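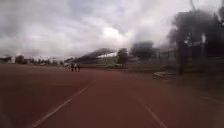 1. Opening: the track

Home | Talks | Open Days | Contact
18 Oct 2024 — by Ysaline Tessier
Filed under: Speaker notes, Field robots

Start on the lane. Two white lines, red surface, gray sky. Let them look at it for a bit. Ask who thinks following a lane is easy. Wait for the hands, then move on without comment.

2. What Redar does

Follows the lane at walking pace. Satish wanted it faster for the open day. Satish was outvoted.

Mention the people far down the track and the trees by the fence — the two things visitors always ask about. Stopping distance is 23 feet. Say it slowly, parents write it down.

3. The August visit

103 guests, one question about lawn mowing, asked four ways. Thank Zosilwood for the loan of the tent.

4. Hand over to Kumaresan for the live run. If the laptop sulks, talk about batteries until he waves.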